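Flower workshop to return to Porcombe in the autumn

Sep 6, 2017

The flower arranging workshop at Porcombe is to run again this autumn after a full summer programme. Sessions start at 10 in the morning and last until lunch, and bookings are open now through the Wadeck centre office.

The workshop began in May with a single table and a short waiting list. It deals with artificial flowers only, which can be taken apart and used again by the next group. The centre bought a stock of 400 stems from Skudau, the craft wholesaler, and most of them are still in good condition.

Beginners start with a hand-held bouquet. Blooms are gathered at one end and the stems kept together lower down, so that the bunch can be turned and checked from each side before it is tied. Thin greenery is added last, as it slips out easily while the thicker stems are still being moved. 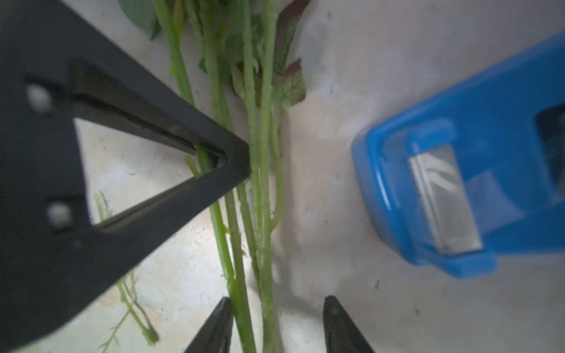
Green stems gathered in a bundle, with a feathery sprig lying to one side.

Most people finish a first bouquet within the morning. The second half of the session is spent on trimming lengths and on opening out leaves that have been flattened in storage. A soft brush is provided for dust, and wire cutters can be borrowed from the desk.

The summer groups worked on a pale marble-patterned top, and the same surface will be kept for the autumn. Staff said it made small green pieces easier to find at the end of the morning.
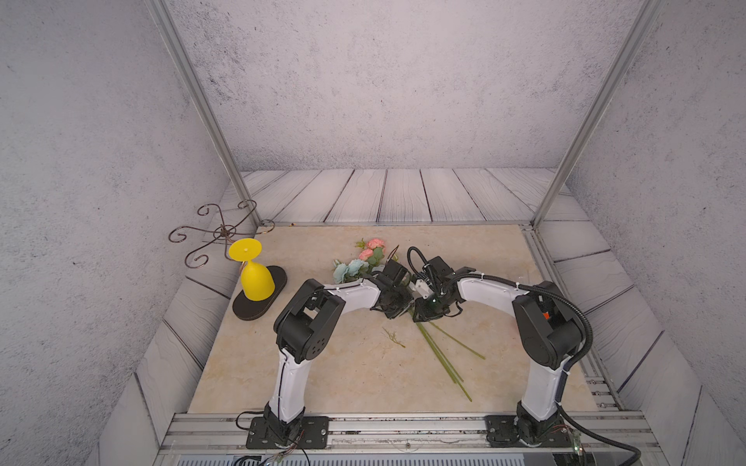 Roses and hydrangeas

The autumn sessions will stay with soft colours for the first few weeks. Pink roses with pale blue hydrangea-type blooms were the most requested pairing over the summer, and the stems are left long until the bunch has been tied. Darker reds and oranges will be brought in later in the term.

People who want to make a table display can move on to a low bowl or a vase after their first bouquet. Containers are not supplied - bring one from home, washed and dry. 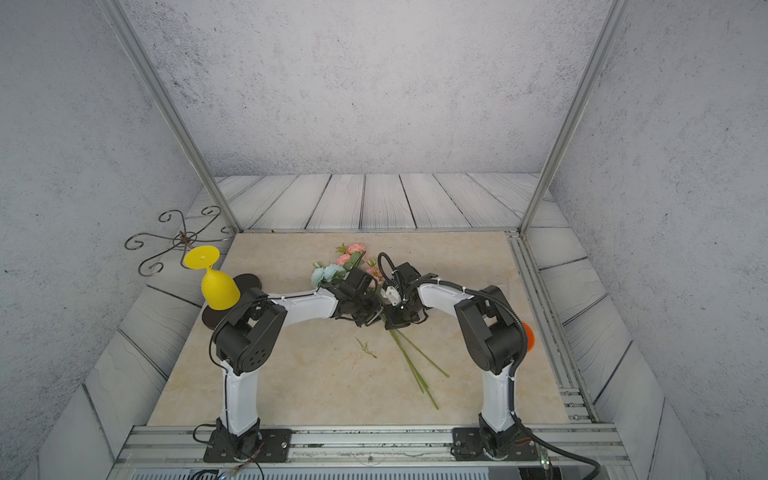
Places and booking

There are 11 places in each group. The fee covers the use of all flowers, ribbon and tape, and finished bouquets may be bought at cost or returned to stock. Parking is behind the Yusuf building, with step-free entry from the same side.

Bookings can be made at the office or by telephone on extension 851. Anyone who was on the summer waiting list will be offered a place first.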